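Teaching by hand vs. teleop for a sorting job: is either one worth it?
Forum > Arms and Manipulators > Teaching and Programming

ouazzani_bench
Joined: June
Posts: 45

I keep reading that you can "just show" an arm what to do. Grab it, move it through the job a few times, done. Or sit at a pair of leader arms and drive it remotely, same promise. I've been at it for a month on a two-arm setup with fake flowers (they bend, they snag, the leaves flop all over) and I'm not buying it.

So far I have 226 demos of taking stems off a table and putting them in trays. The arms will repeat something that looks like what I did, as long as I lay the stems down the way I laid them down in the demos. Turn one around and the gripper closes on a leaf. What am I paying for with all those hours that I wouldn't get from a camera, a grasp planner and a free afternoon?

slotted_tray
Posts: 1232

How are you laying them down between demos? If it's you, by hand, every time, I'd bet they land in the same three or four poses. People are terrible at random. Everybody I know who quit on teleop quit around the 200 mark with a very tidy data set.

ouazzani_bench

By hand, yes. I do try to mix it up.

slotted_tray
Posts: 1232

Trying to mix it up is what I mean. Drop them from a foot up and leave them where they fall. And don't fix the ugly ones.

Musley
Posts: 752

Going to disagree with both of you. More demos won't save a bad interface. We had two people drive the same pair of arms for a week. One came from hand guiding and one had only ever used leader arms. Their recordings didn't look like the same job. The hand-guiding guy stopped before every grasp, because when you're physically pushing the thing you stop to look. The policy learned to stop too. It would hang there over a part doing nothing, and sometimes it never got going again.

You can throw all the variety you want at that and you've still got a robot that hesitates.

jilska
Posts: 45

@Musley that's a cleanup problem. Cut the pauses out of the recordings before you train.

Musley
Posts: 752

We did. Then it went in too fast and knocked things over, because the pause was where the operator lined up the wrist. So no, I don't think you can trim your way out of it.

jilska
Posts: 45

Then you trimmed too much. I strip anything where both arms are dead still and leave slow motion alone. Works fine here on cable clips. I'll admit cable clips don't have leaves.

rangate_floor

Dumb question from somebody who has to sign for this stuff. The Rangate demo I sat through had the sales guy lead the arm by the wrist five times and then it ran by itself. Looked great. Was that fake?

slotted_tray
Posts: 1232

Probably not fake. Probably just playback. If the part is in a fixture you can record one path and run it until the gearbox wears out. Ask them to move the part two inches while it's running and watch what the sales guy does with his hands.

rangate_floor

They did not offer to move the part.

ouazzani_bench

Back to my question for a second. @Musley, if you think the interface matters that much, which one would you pick for thin stems? With hand guiding I block the camera with my own arm half the time, so those recordings are close to useless. With remote I can't feel when I've got the stem and I squeeze too hard. Both seem bad to me in different ways.

Musley
Posts: 752

Remote, for two arms. You can't hand guide two arms and watch both. Squeezing too hard matters less with wire stems than you'd think. But I'd want to see your layout before I said anything else. Half the time somebody posts a "policy problem" it's a reach problem.

jilska
Posts: 45

Agree on remote. First thing Musley and I have agreed on since I joined.

slotted_tray
Posts: 1232

Also say which end you grab. If some of your demos take the stem near the flower and some take it at the cut end, the thing will average the two and grab nothing.

ouazzani_bench

Some of each. I didn't think about it at all, I took whichever end was closer. Guess I'll redo a batch picking one end and dropping them like slotted_tray said. I still expect the planner would beat it, and I'll post both numbers either way. Layout is below, trays are on the two sides and I'd rather not move them.
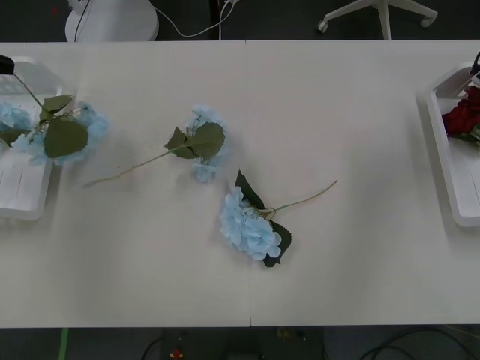 Blue hydrangeas on the table between the two trays, roses in the right one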